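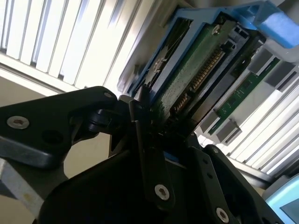

4.2 캐디 분리와 드라이브 선별

퇴역 스토리지에서 나온 하드디스크는 대부분 캐디에 끼워진 채로 들어온다. 반입 목록에는 드라이브만 적혀 있고 캐디는 항목 자체가 없음. 그런데 실제 작업 시간을 재 보면 드라이브 검사보다 캐디 쪽에서 지체되는 일이 잦았다. 이 절은 그 부분만 다룬다. 데이터 소거 절차는 4.3절, 재판매 등급은 5장 참조.

조사 대상은 Contreras 창고에 5월 한 달간 반입된 드라이브 374개. 전부 3.5인치, 인터페이스는 섞여 있음. 출처는 사무용 서버와 소규모 백업 장비가 대부분이고, 일부는 장비 이력이 아예 없다. 이력이 없는 것은 따로 표시만 하고 집계에서 빼지 않았다. 빼면 현장하고 너무 달라진다.

캐디는 손잡이 모양과 레일 고정 방식으로 나눴다. 색은 분류 기준으로 쓰지 않음. 처음에는 색으로 나누자는 의견이 있었고(Montes) 실제로 며칠 해 봤는데, 같은 색인데 나사 위치가 다른 것이 계속 나와서 포기했다. 그림 3의 캐디는 파란 플라스틱 레일에 같은 파란색의 넓은 손잡이 탭이 달린 형태. 이런 탭은 잡기는 편하지만 그만큼 힘이 한쪽 끝에 몰린다. 오래된 플라스틱이면 탭 뿌리 쪽부터 금이 간다는 것이 작업자들 공통된 말이다. 다만 금이 간 시점을 알 수 없는 경우가 많아서 원인별 집계는 하지 않았다.

고정 방식은 크게 두 가지. 나사식과 무나사식(핀이 드라이브 옆 구멍에 들어가는 것). 무나사식이 빠를 줄 알았는데 꼭 그렇지도 않았다. 핀이 뻑뻑하면 레일을 벌려야 하고, 벌리다가 부러진다. 한번 부러진 레일은 접착해도 다시 쓰기 어렵다. 베이에 넣을 때 걸리기 때문. 나사식은 느리지만 예측이 된다. 문제는 머리가 뭉개진 나사인데, 이건 반입 전에 누가 이미 손을 댄 물건에서 주로 나왔다.

분리 순서는 다음과 같이 정했다. 먼저 캐디째로 외관을 본다. 다음에 커넥터. 그다음 나사 또는 핀을 푼다. 드라이브를 빼고 라벨을 기록한 뒤 캐디를 해당 상자에 넣는다. 원래는 커넥터 확인이 맨 뒤에 있었는데 앞으로 옮겼다. 캐디에 끼워진 상태가 잡기에 안정적이고, 커넥터가 망가진 것은 어차피 부품용으로 빠지니 라벨 기록을 간략하게 해도 된다. 이 변경은 Xolalpa의 제안. 작업자 입장에서는 한 번 덜 뒤집는 셈이라 반응이 좋았다.

기판 면을 다룰 때의 주의. 대상 드라이브는 기판이 밖으로 드러난 것이 많다. 그림 3에서도 녹색 기판이 그대로 보이고, 기판 가장자리를 따라 금색 커넥터 핀이 길게 늘어서 있다. 이 핀 줄이 제일 신경 쓰이는 곳이다. 휘거나 눌린 핀은 눈으로 봐서는 놓치기 쉽고, 비스듬히 빛을 받게 해서 줄이 고른지 보는 편이 낫다. 정면 조명만으로 본 첫 주 기록은 나중에 전부 다시 봤다. 시간이 꽤 들었음. 기판을 아래로 두고 쌓는 것은 금지. 상자 안에서는 세워서 칸막이에 꽂는다.

손으로 쥐는 위치도 정해 두었다. 캐디 옆면, 또는 손잡이 쪽. 기판 위 부품이나 핀은 건드리지 않는다. 당연한 얘기 같지만 바쁠 때는 다들 손바닥 전체로 집어 올린다. 우리도 그랬다. 정전기 대책은 손목 접지와 매트를 기본으로 하고, 건조한 날에는 면 토시를 금지했다. 습도 기록은 부록에 있으나 빠진 날이 있다.

결과. 374개 중 134개는 캐디가 그대로 재사용 가능한 상태로 분리되었다. 나머지는 레일 파손, 탭 균열, 핀 결손, 나사 뭉개짐 중 하나 이상에 해당. 둘 이상 겹치는 경우가 많아서 항목별 합은 전체와 맞지 않는다. 분리 도중에 새로 파손된 캐디는 9개이며 모두 무나사식이었다. 드라이브 본체가 분리 작업 때문에 손상된 경우는 기록상 없음. 기록상이라고 쓴 것은 첫 주 양식에 그 칸이 없었기 때문이다. 양식은 둘째 주에 Dahlgren이 고쳤다.

재사용 가능한 캐디가 적어 보일 수 있다. 하지만 현장에서는 캐디 단품을 구하는 일이 의외로 번거롭다. 단종된 장비의 캐디는 중고로도 잘 안 나오고, 나와도 레일 규격이 조금씩 달라서 반품이 생긴다. 창고에는 이전 사업에서 남은 캐디가 약 725개 있었는데 분류가 안 되어 있어 사실상 못 쓰고 있었음. 이번에 정한 분류를 거기에도 적용하는 중이다. 아직 끝나지 않아 수치는 싣지 않는다.

분류 상자는 Skalau의 얕은 플라스틱 상자를 썼다. 깊은 상자를 먼저 써 봤으나 아래쪽 손잡이 탭이 눌려서 바꿨다. 상자 앞면에는 손잡이 유형과 고정 방식만 적는다. 제조사 이름까지 적어 보니 같은 캐디가 여러 상자에 흩어졌다. 완충재는 칸막이 사이에만 넣고 바닥에는 안 깔았는데, 이건 의견이 갈렸다. Bautista는 바닥에도 필요하다는 쪽. 비교할 만큼 자료가 모이지 않아서 결론은 보류한다.

한계도 적어 둔다. 창고가 한 곳뿐이고 작업자가 적다. 숙련도 차이를 따로 보정하지 않앗다. 무나사식 파손이 작업자 탓인지 재질 노화 탓인지 이 자료로는 구분이 안 된다. 캐디 제조 연도를 알면 좋겠지만 각인이 있는 것이 드물고, 드라이브 라벨의 날짜로 대신하는 것은 위험하다. 드라이브만 중간에 교체된 경우가 흔하기 때문. 2.5인치용 어댑터 캐디는 들어온 양이 너무 적어서 다루지 못햇다.

그 밖에, 분리한 나사는 캐디와 같은 봉투에 넣을 것. 따로 모으면 길이가 섞이고, 긴 나사를 잘못 쓰면 드라이브 쪽 나사산이 상한다. 이 규칙은 조사 후반에야 생겼고 초반 나사는 아직 통에 섞여 있다. 정리 담당은 Cervantes.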